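Talk notes — storage and small offices, Thursday, April 23, 2026
Firouzeh Fallahi

Open with the moving story. Keep short!! Last time ran way over.

Prilov office, November move. Everyone packed in one afternoon. Labels said "misc." Then "misc 2." Took 16 days to find the projector remote. Pause for laugh, go on.

Point — stuff with no home gets bought again. Ask room: who has bought the same adapter twice? Hands up. Let them look around.

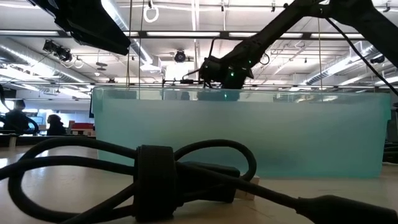

So where do you start. Not the big closet. One drawer. Everything out on a table, sort by what it's for, then put back only what somebody can name. If no one can name it, it gets a date on a sticky note and goes on the shelf by the door. Baidoo people hated this for a week and then stopped hating it.

Mention paper here too — 200 old manuals, all online now. Recycle. Don't get stuck on shredding question, say see me after.

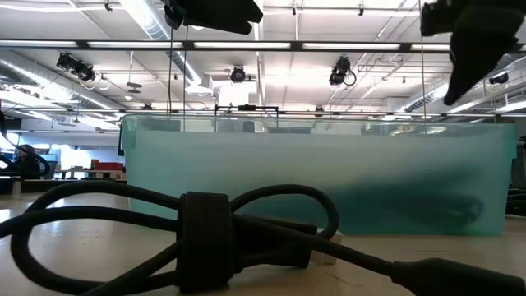
One cord, one strap. Bin goes behind.

Next bit is labels. Slow down here, people take notes.
— big letters, one word if you can
— label the shelf AND the bin
— no codes. Stedater had a code system, lovely, one person understood it, she left
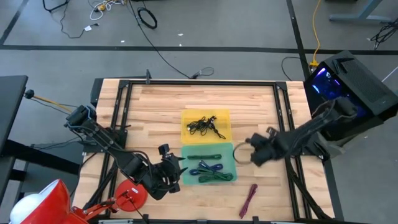 Who puts things back? This is the real talk, the rest is shopping. Pick a time, Friday before lunch worked at Custum. Keep it short, everyone does their own desk plus one shared spot. Color helps when folks are tired — yellow bin for the thin black cables, green for the green and blue cords, you don't even need to read. But tell them color goes wrong if you run out of that color and sombody grabs whatever is left. Buy spares up front.

Budget slide, skip if late. Most of it is bins, and you probly own enough already. Jars, shoe boxes, fine.

Question that always comes: what about the boss who keeps everything. Answer — give them a shelf. A real one, with an edge. When it's full it's full.

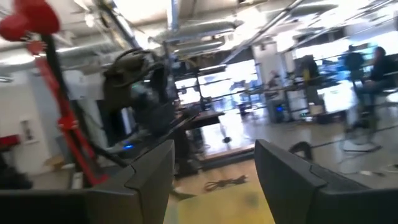

Loose cords on the floor.

Homework: one drawer by next week, 2 people per drawer so they talk. Send me the before and after. Sign-up sheet by the coffee. Thank the hosts, unplug own laptop, TAKE THE CLICKER.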